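How to set up a plain backdrop and light small objects for listing photos

Print this page | E-mail this page

By Rochelle Hinds
March 4, 2022

If you sell things online, most of your buyers will decide on the picture. A cluttered kitchen worktop or a patterned duvet makes even a good item look like something you want rid of. You can get a clean, even result at home with a table, a sheet of card or cloth, and one or two lamps. The method below is the one I use for the stock at Udgate, where I have photographed 193 items since December, nearly all of them pottery, small tools and boxed games.

What you need

A table you can leave set up for an hour or two. A folding table is fine if it doesn't wobble.

A backdrop. Use matt card, heavy paper or a pressed cotton sheet. I buy the Kelau card in grey because it is thick enough not to crease when it is rolled up again. Wallpaper lining paper also works and is cheap.

Two desk lamps with matching bulbs. The bulbs must be the same make and the same colour. If one is warm and the other is cool, you will get an orange side and a blue side and no amount of editing will put it right.

Baking paper or thin white cloth to soften the light.

Clips, tape and something heavy to hold the backdrop up. I use a clothes rail. The back of a chair will do.

A tripod for the camera or phone. The Gemari clamp type fixes to the table edge, but it shakes when you touch the table, so a floor stand is better if you have the room.

Step 1: Choose the background colour

Grey is the safest choice. White shows every shadow and needs much more light to come out white. Black is good for silver and glass but shows dust, so keep a lint roller nearby.

Pick one background and stay with it. A shop page with the same background throughout looks tidier than one where every picture is different, and you will save time when you come to photograph the next batch.

You can also use two tones, with a dark surface under the items and a lighter one behind. Pale objects stand out well on this, and the line where the two meet gives the eye a level. Both surfaces should be matt. A shiny black table will reflect the lamps.

Step 2: Hang the backdrop

For a single-colour background, clip the card to the rail and let it fall in a gentle curve on to the table. Do not press it into the corner, as a fold will show up as a dark line. Tape the front edge down.

For two tones, cover the table first, right up to its edges, and hang the paler sheet a short way behind it. A gap between the table and the back sheet keeps the shadows of your items from landing on it.

Stand back and check for creases. Cloth should be ironed and then clipped at the sides so that it is under slight tension.

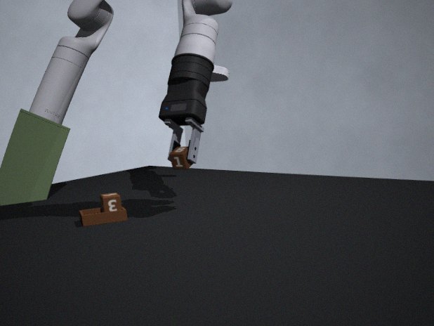
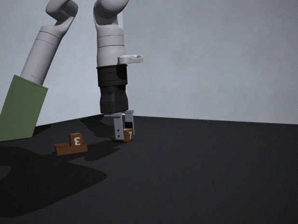
Dark surface, light grey behind, in both pictures.

Step 3: Place the lamps

Put the first lamp to the left of the table, a little higher than the tallest item, pointing down at it. This is your main light. Hang baking paper in front of it, well away from the bulb. Never let paper or cloth touch a bulb, and switch everything off when you leave the room.

Put the second lamp on the right and further back. It is there to lighten the shadows, so it should be weaker than the first. If both lamps are the same strength, move the second one away until you can see a soft shadow on one side of the item. Some shadow is useful. Without it a round pot looks like a flat disc.

Turn off the ceiling light and draw the curtains. Daylight changes as you work and your first and last pictures will not match.

If you only have one lamp, stand a piece of white card opposite it to bounce some light back.

Step 4: Set the camera

Put the camera on its tripod and raise it until it looks slightly down on the item. Tall things such as vases look best from nearer their own level.

On a phone, touch the item on the screen to focus and hold until the setting locks. Don't use the wide lens up close, as it stretches whatever is nearest. Move back and use 2x instead, if your phone has it.

On a camera, use the lowest ISO you can and a middle aperture, f/8 for most things. The shutter will be slow, so set a 3 second timer and take your hands away.

Set the white balance by hand. Point the camera at a sheet of white paper under your lamps and follow the custom setting in your manual. Do this again if you change a bulb.

Step 5: Photograph the items

Wipe each item and place it well forward of the backdrop. Take the front first, then the back, the base, and any marks or damage. Buyers want to see chips and scratches before they pay, and a clear picture of a fault saves a return later.

Mark the position with a small bit of tape behind the item, where it will not be seen. The next one can go in the same spot and you won't need to move the camera.

Work through things of the same size together. I do 20 mugs in one go, then reset for plates.

Step 6: Edit and save

Keep editing light. Straighten, crop, and lift the brightness until the background looks as it does in real life. Leave the colour alone if you set the white balance properly. If you didn't, correct one picture and copy the same change to all the others from that session.

Name the files with the stock number before you upload them. I keep the originals in a separate folder in case a buyer asks for a closer view.

Common problems

Dark corners: the main lamp is too close. Move it back and take a slightly longer exposure.

Grey background comes out white or black: the camera is being misled by a very dark or very pale item. Use the exposure setting to correct it, up for pale things and down for dark ones.

Stripes across the picture: your bulbs are flickering. Some cheap LEDs do this. Try a slower shutter speed or change the bulbs. I had this trouble with every dimmable bulb I tried and now use plain ones.

Bright spots on glazed pots: put a second layer of baking paper in front of the lamp, or move the lamp further round to the side.

Fluff on a dark surface: roll it again between items. Felt is worse for this than card.

Storing the backdrop

Roll card with the good side facing inwards and keep it in a tube. The Hapeta tubes are long enough for a full-width sheet. Fold nothing. Cloth can be hung on a padded hanger in a wardrobe and will only need a quick iron before the next use.

Print this page | E-mail this page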